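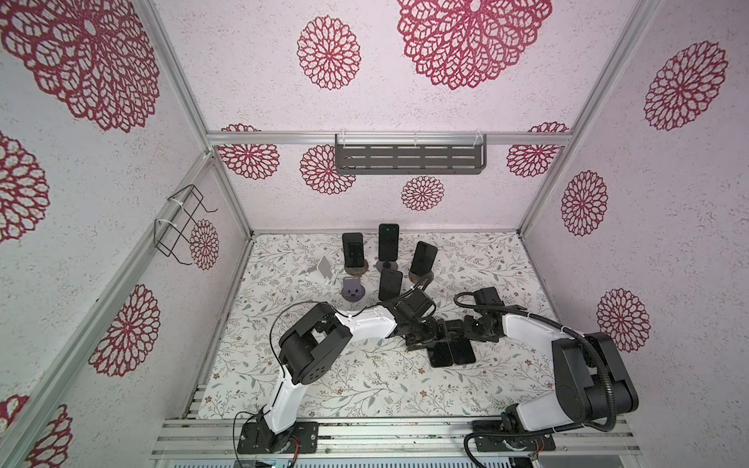
*Smartphones and phone stands on a flower-print mat.*

# Zamer phone trade-in and recycling: frequently asked questions

Last updated April 7, 2020

## Before you send a phone

**Which phones do you take?**
Any smartphone, from any maker, working or not. We also take basic flip phones, but only for recycling, with no payment. Tablets and laptops go through a separate program and should not be put in a phone mailer.

**Is there a limit on how many I can send?**
Each mailer holds up to 4 phones. If you have more than that, order a second mailer or ask for a business box, which holds 18.

**Do you want the charger, case or stand?**
Please keep them. Accessories don't raise the payment, and a loose charger can crack a screen in the mail. If you want to get rid of old cables, the drop-off counter at our Nerkuvine store has a bin for them.

**How do I erase my phone?**
Back up anything you want to keep, then sign out of your account on the phone. After that, run the factory reset from the settings menu. Signing out first matters. A phone that is reset while still tied to an account stays locked, and we can only pay the recycling rate for it.

**My phone won't turn on. How do I erase it?**
Sign in to your account from a computer and remove the phone from your list of devices. Mark "does not power on" on the packing slip. Phones with that mark are taken apart for materials and are never resold.

**Should I take out the SIM card?**
Yes, and the memory card if there is one. We can't return cards left inside. They are shredded.

## Shipping

**What does shipping cost?**
Nothing. The label on the mailer is prepaid for all 50 states. We can't accept phones from outside the United States.

**Can I send a phone with a swollen battery?**
No. A phone whose back or screen is bulging must not be mailed. Stop charging it, keep it away from anything that burns easily, and call your local household hazardous waste office for drop-off instructions.

**How long do I have to use the mailer?**
Quotes are good for 18 days from the day you ask for one. The label itself doesn't expire, but the price will be recalculated if the phone arrives late.

**Are the stores open?**
The Nerkuvine store is closed to walk-in customers for now. Mail-in orders are still being processed. Packages are set aside for 2 days before they are opened, so allow a little extra time.

## Grading and payment

**How is my phone graded?**
There are four grades: like new, good, worn and recycle only. We check the screen, the buttons, the cameras, the charging port and the battery. Light scratches you can't feel with a fingernail don't lower the grade.

**What if your grade is lower than mine?**
We email you the new offer with the reason. You can accept it or ask for the phone back at no charge. If we don't hear from you in 18 days, we take that as a yes and send the lower amount.

**How am I paid?**
By check or store credit. Store credit is added to your Zamer account the same day the phone is graded. Checks go out once a week.

**Can I give my payment away?**
Yes. Choose "donate" on the packing slip and the full amount goes to the Nghiêm Fund, which buys refurbished phones for people leaving shelters. Customers gave 2,657 payments to the fund last year, with the most coming in January.

## After we have it

**Where do the phones go?**
Phones in the top two grades are cleaned, tested again and sold in our stores with a short warranty. Worn phones are used for parts. Everything else goes to Grarix, our recycling partner, where the batteries are removed and the metals are recovered.

**Can I get a certificate showing my phone was recycled?**
Business customers get one with every box. For a single phone, reply to your confirmation email and ask for it.

**I sent the wrong phone. Can I get it back?**
Write to us right away with your order number. We can return a phone up until it has been graded and paid for.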